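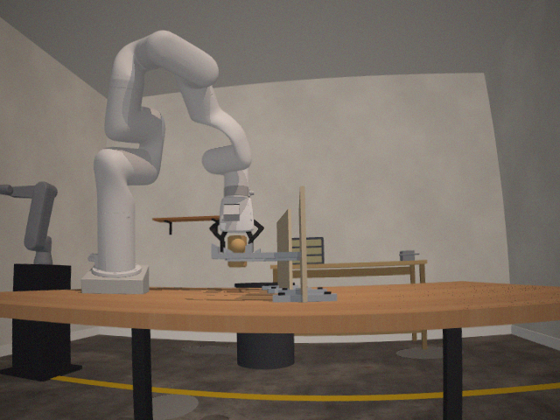

According to Pouran Najafi, the planner was never the slow part. It was the waiting - the solver would find a path in no time and then sit there while the collision checker went over every link of the arm again and again.

Search Skado Notes
Enter keywords
Go

November
By Hooman Rostami

I had asked her over tea what was wrong with the first version of Kedo, the motion planning package she and Chak-lun Ng have been building at Welside, and she was kind enough to give me a very long answer, of which I can only fit a little.

"We were checking everything against everything," she told me. "The gripper against the floor! The floor was never going to surprise us."

Kedo now keeps a list of the pairs that can really touch, and rebuilds it whenever the gripper closes on a part. Ng wrote that piece over one summer and is still fond of it. "You pick up a bracket and suddenly your robot is a different shape," he said. "The old code forgot that, so it would plan a lovely smooth move and drag the part right through a panel."

They test in simulation first, with 1000 random starting poses for each assembly job. The last full run turned up 183 failures, and Ng went through them one at a time with a notebook beside him (I saw the notebook, and it is nearly full). Most came down to 2 settings in the wrist limits.

I wondered whether they ever got tired of it. Najafi laughed and poured more tea. "Some evenings, sure," she said. "But then a plan comes back clean and I watch it three times before I go home."

The next release adds force feedback during insertion, and Ng is already rewriting the tests for it.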